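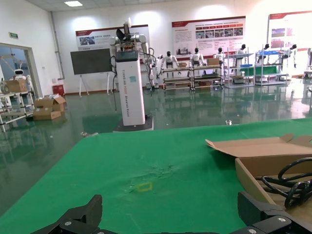 10 January 2022

First day back, and I promised myself I'd write this up before lunch and before I forget which box is which. Mwanaisha opened up, I came in with the coffee, and we spent the whole morning on the tables and the cables and nothing else, so anyone looking for real work in this entry can skip to the next one with my blessing.

**The cloth.** We are keeping the green. I know Josphat likes the bare tabletop better (he told me so twice before the break, very politely), but I find it so much kinder on the eyes under these ceiling lights, and small parts don't skitter off it the way they do off a hard surface. It does catch a bit of a shine from overhead. I can live with that. What I can't live with is the creasing. There is a wrinkled patch just behind the yellow square, and I think I know how it comes about: we pull the cloth toward us from the near side when we straighten it, and the slack all gathers in one place. From now on, please smooth from the middle outward, with flat hands, and then leave it alone. Kadri says a steamer would do it in two minutes and she has one at home she never uses - she'll bring it in, and I've said yes before she can change her mind.

If the steamer leaves a mark we have the spare length in the tall cupboard, second shelf, wrapped in brown paper. It's the same green from the same bolt, bought from Bistano, order 1558, in case we ever need to match it again. I am writing the order number down here because last time I wrote it on my hand.

**The yellow square.** Stays where it is. I'd like everything that gets set down "at the start" to be set down there, and I'd like us all to mean the same square when we say it. Mutua asked whether it ought to be a bit bigger. Maybe! Let's run the week with the one we have, and if things keep ending up half over the line we'll do a larger one on Friday and peel this one up properly, slowly, so it doesn't pull the fibers. Please don't put a second one down next to the first. I remember what happened in the old room at Gutcombe, where we had three squares and a cross by the end of it and every one of us had a favorite.

**Cables.** The long job. Everything from the two old crates went onto the floor and we went through it piece by piece, Gitau with the tester and me with the labels and a marker that was dying. 38 cables in all, counting the short ones, and 4 of those failed and went straight into the scrap bag so that no kind soul can rescue them. I had expected worse. Gitau was hoping for worse, I think, as he has been wanting to order new ones since April.

How we're coiling, for the record:

- Loose loops, over and then under, so the cable comes out again without twisting. Nothing wound around the elbow, please, and that includes me.
- One soft tie near the plug end. The hard plastic ties are going to the other bench, where they do have their uses.
- Label on the plug end as well, facing out, with the length first and then the kind.
- If a loop fights you, let it have its way and make a bigger loop.

The black one in the open box on the right of the table isn't labeled yet. It's the one I want Gitau to look at with me tomorrow, so it stays in its cardboard box with the flap back until we've agreed on what to call it. I had it down as "Obura long," he has it in his list as "Obura spare," and it would be good to settle on one name for one cable. I don't mind which wins. (Mine is better.)

**Boxes.** I'm fond of cardboard, as you all know, and I'm aware it isn't a storage system. For now open boxes can stand on the table on the right-hand side only, leaving the middle and the left clear, and they go back under the bench at the end of the day with the flaps folded in. The proper bins are coming from Grakia and I have no date for them. Josphat has offered to phone. When they do come, I'd like to keep a few of the sturdier boxes flat behind the cupboard, because we always end up needing to send something back.

**Screen.** Left it on its white stand behind, a little to the left, where you can read it from the table if you're not too tired. Mwanaisha would like it nearer. I'd worry about people catching a foot on those thin legs, though she's right that the small text is a strain, so we'll try bigger text first and move furniture second.

**Still to do**

- Steam the cloth (Kadri)
- Name the black cable, label it, put it away (Gitau and me)
- New marker, or a whole pack of them
- Phone Grakia (Josphat)
- Larger square, yes or no, on Friday (Mutua to argue for it)
- Sweep under the bench, where I found a teaspoon and a very old receipt

Mwanaisha made the second round of coffee and it was a good deal stronger than mine. Stopped at one for lunch.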